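About Josex

Josex helps small companies and schools plan for robots before they spend money on them. Budgets, parts lists, floor plans, quotes from vendors. We don't sell hardware. We don't take a cut from anyone who does.

Nathalie Ross started the business after eight years in purchasing at Narkico, where she signed for a lot of arms and carts and saw plenty of them sit in crates. Wrong voltage. No spare grippers. Nobody had priced the training time. First office was a desk at the Dijkstra building, second floor, shared printer. We still rent there, just more of it now, 2000 square feet.

What we do most days: you send us the job you want done (folding, sorting, tidying a room, loading a rack) and what you can spend. We come back with a plan in three parts, what to buy this year, what to rent, what to leave alone. Usually takes 36 working hours, longer if the building is old and we have to check the wiring.

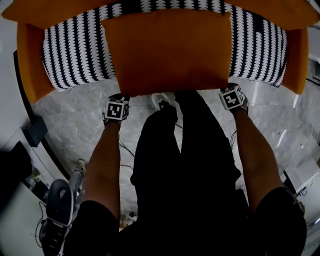
Household tasks are the part of the list that's growing fastest. Clients ask for a line on recorded demonstrations and then forget the small stuff: wrist markers, cables, straps, storage drives, somebody's wages for the afternoon. We put those in up front. One school came to us with 2558 dollars left over in December and a spend-it-or-lose-it deadline. They got two cameras, a decent drive and a box of spares, and held the arm over for next year's budget. Good call in our veiw.

Our planning sheet is called Jirkance. It's a spreadsheet, nothing fancy, 1393 rows of parts and services with lead times, and we update it every month. Clients get a copy and keep it.

Fees are flat. Half at the start, half when the plan is delivered. Schools pay less, ask us how much.

Phones are on from 9 a.m. to 4 p.m. Email is better. Tell us the job, the room size and the budget, even if the budget is embarassing. We've worked with smaller.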